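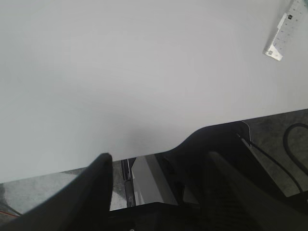
Nustari presenta Damidska, una superficie de trabajo blanca mate para talleres, aulas técnicas y oficinas

7 de noviembre de 2019

Nustari incorpora a su catálogo la mesa Damidska, destinada a puestos de montaje ligero, trazado, revisión de documentación y medición manual. El tablero se suministra en un único acabado, blanco grisáceo mate, sin veta ni dibujo. La comercialización comienza con esta nota a través de la red de distribución propia y del distribuidor Prarnier.

El desarrollo partió de las consultas recibidas por el servicio técnico de la empresa en relación con los reflejos en tableros brillantes situados bajo luminarias de techo. En las tareas de lectura de escalas, el reflejo obliga a cambiar de postura o a desplazar la pieza. El acabado mate de Damidska dispersa la luz incidente y deja sombras suaves, de contorno difuso, en torno a los objetos apoyados o suspendidos sobre el tablero. El tono claro se mantiene neutro, si bien puede percibirse más cálido o más azulado según la luz de la sala.

Normunds Šimkus, responsable de producto de Nustari, explica el criterio seguido: «Una regla blanca sobre una mesa blanca es un caso difícil. Si la superficie brilla, se pierde el canto de la regla y se lee peor la graduación. Con el acabado mate, la sombra del propio canto basta para localizarla. Hicimos las pruebas con útiles claros y oscuros y ajustamos el acabado con los claros».

Dimensiones y estructura

El tablero mide 1290 mm de ancho y 654 mm de fondo. La superficie es continua, sin ranuras, pasacables ni insertos en la zona de trabajo. La estructura se entrega desmontada, en 2 bultos, con la tornillería y la llave de montaje en el segundo de ellos. Los pies incorporan niveladores roscados, accesibles desde el exterior con la mesa ya colocada.

La mesa puede instalarse sobre pavimento duro o sobre moqueta. En moqueta, el fabricante indica que debe comprobarse la nivelación después de los primeros días de uso y corregirla si la fibra ha cedido bajo los apoyos. La comprobación se realiza con el tablero descargado.

Gestión del cableado

Los cables de alimentación y de señal discurren por debajo del plano de trabajo. La versión básica no incluye bandeja. Como accesorio se ofrece el soporte Lloyd, que se fija al larguero posterior y recoge los cables de mayor sección sin forzar su radio de curvatura. Los conductores finos pueden guiarse por la misma pieza mediante bridas reutilizables.

Nustari recomienda dejar una holgura suficiente entre la mesa y la toma de corriente cuando el puesto vaya a desplazarse con frecuencia. Los tramos que queden en el suelo deben mantenerse fuera de la zona de paso y de la trayectoria de las ruedas de la silla.

Limpieza y mantenimiento

La limpieza ordinaria se efectúa con un paño suave humedecido en agua y detergente neutro, seguido de secado. No deben emplearse estropajos, polvos abrasivos ni ceras: los primeros pueden producir zonas brillantes permanentes y las ceras alteran el comportamiento de la superficie frente a la luz. Las marcas de lápiz se retiran con goma blanca. Para el corte con cuchilla es obligatorio el uso de una base de protección, ya que los daños por corte directo quedan excluidos de la garantía.

Disponibilidad

La primera serie consta de 500 unidades, fabricadas desde junio. Los pedidos de centros de formación se tramitan directamente con Nustari; el resto se canaliza a través de Prarnier, que mantiene existencias del tablero como recambio independiente. El soporte Lloyd se vende por separado y es compatible únicamente con la estructura de Damidska.

La ficha técnica, las instrucciones de montaje y la muestra de acabado pueden solicitarse al departamento comercial. La muestra se envía sin cargo a estudios de interiorismo y servicios de compras.

Contacto de prensa
Nustari, departamento de comunicación
A la atención de Normunds Šimkus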